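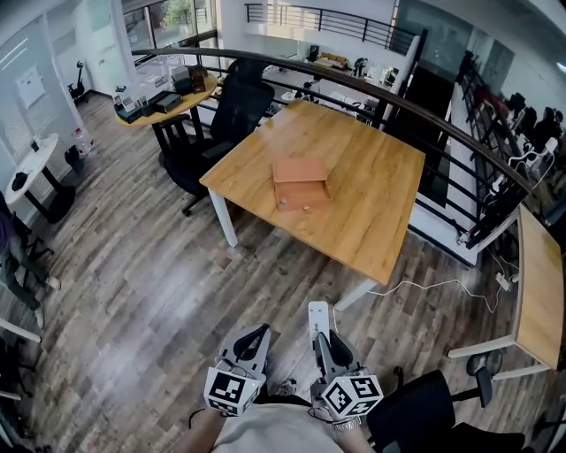

Version 4 of our trajectory clean-up tool went out to everyone at Davau this morning, and I've been grinning about it since breakfast. If you've been waiting for it (I know there are a few of you up at Killham who have, because you've been emailing me), it's on the usual download page and you can stop emailing me now!

Quick catch-up if you've missed the last few posts. We record people doing small table-top jobs with hand-held grippers, the sort with square printed markers on them, and then a policy learns from the recordings. The recording part is quick and rather fun. What comes after has been the slow bit. You need to know where each gripper was at every moment, and the markers give you that right up until somebody turns a wrist or leans over, and then you get a gap, or worse, a pose that jumps sideways and comes back as if nothing had happened.

The old version joined up the gaps with a straight line and hoped. It was fine for reaching across a table and awful for anything with a drawer in it, where the interesting part is the little tug at the start. Sofia Prata rewrote the whole filter over the winter so that it works forwards and backwards through the recording and weighs up the motion sensor readings along with the markers. If the two passes disagree too much it doesn't guess any more. It marks that stretch in orange and leaves it for a person to look at.

We tried it on our drawer set before letting it out of the building. That's 3000 recordings, and the old tool had thrown out 337 of them as unusable. The new one got all but 25 of those back. I went through the rescued ones by eye over two very long afternoons (lots of tea) and I'd be happy to train on any of them. Sofia says I should have written a script to do the checking, and she's probably right, but I like watching them.

The other change people will notice is the marker swap warning. With two grippers on the go it was possible to set up a session with left and right the wrong way round in the config file, and you'd only find out when the replay crossed its arms. I have done this more often than I'd like to put in writing. Now the tool compares the marker IDs against the config before it starts and refuses to carry on if they don't match. You can turn that off with a flag. Please don't.

A couple of things still aren't right. The replay viewer is slow to open long sessions, and camera calibration files made with the autumn release need converting first, so run the converter once and keep your originals somewhere safe. Stöcker have sent us a fix for the viewer which I haven't had time to test properly. It should be in the next update, which I'm hoping to get out in April.

I'll be giving a short demo at the Drelcombe meet-up as well, with the drawer recordings on one side of the screen and the cleaned-up paths on the other. Bring your worst recordings along on a stick and we'll run them through while the coffee's on.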